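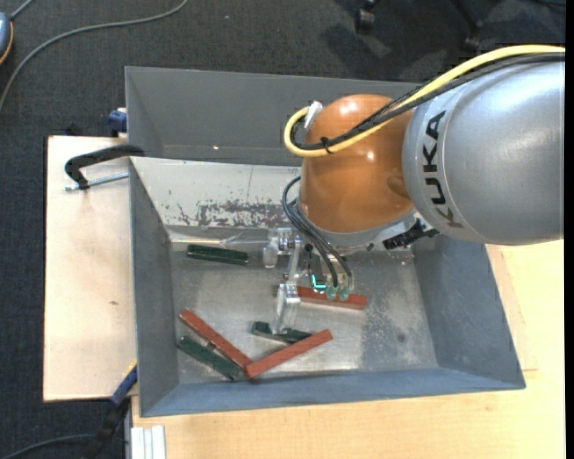

Severin Riedl has been to a good many demonstrations of robots that learn by being shown, and he would like to know why they are always so short.

"Ten minutes, then coffee," he says. "I have never been invited to the fourth hour."

Riedl spent most of his working life setting up arms for small manufacturers, and now he is paid by some of the same firms to tell them what not to buy. When we spoke, he had just finished a report on Fletska, a teaching package that lets an operator steer the arm from a hand controller, record the motions, and train the machine on the recordings. The job he was asked to look at was picking: narrow blocks, reddish-brown and dark green, out of a deep gray bin.

It sounds like nothing, and Riedl agrees that for a person it is nothing. The trouble starts with the walls. "A block in the open, fine. A block that leans on its neighbor near the front wall, now you have to decide which one goes first and how you come in. Your operator decides that in half a second and can't tell you how. You hope it is in the recording."

Is it?

"Some of it. They gave me 96 recordings. In 30 of them the operator hesitates, backs out and comes in again from the other side. So what is the machine supposed to take from that? The hesitation too?"

Emil Thaler, who leads the Fletska work, has heard this before and doesn't accept all of it. The corrections are useful, he told me by phone, and a set of clean recordings would teach the arm nothing about getting out of trouble. "Severin wants perfect examples, and then he'd complain they were too perfect," he said.

Riedl laughed when I passed this on. He says he would complain about both. His larger objection is to the word "teach," which he thinks lets the seller off. A technician who writes a program badly has written a bad program. When a shown task goes wrong, the blame drifts over to whoever held the controller.

He is kinder about guiding the arm by hand, the older way, where you take hold and push it through the motion. With a big KUKA he finds it tiring, and you end up standing exactly where the arm wants to go, but at least you feel the weight. "With the remote you feel what they decided to let you feel. On that one it was a buzz. A buzz when you touch the block, the same buzz when you touch the bin."

Thaler says the feedback has been reworked since April. Riedl has not tried the new version and won't guess.

I asked what would change his mind. He wants 50 picks in a row with a different person filling the bin each time, and the misses written down by someone who doesn't work for the company. He also wants to know how many hours the operators spent at the controller, a figure he asked for twice – he got a brochure the second time.

"If it takes three people a week to show it what one person could program by Thursday, I'd like to see that on the invoice," he says.

His report recommends that the client wait. The client, he adds, has already ordered one.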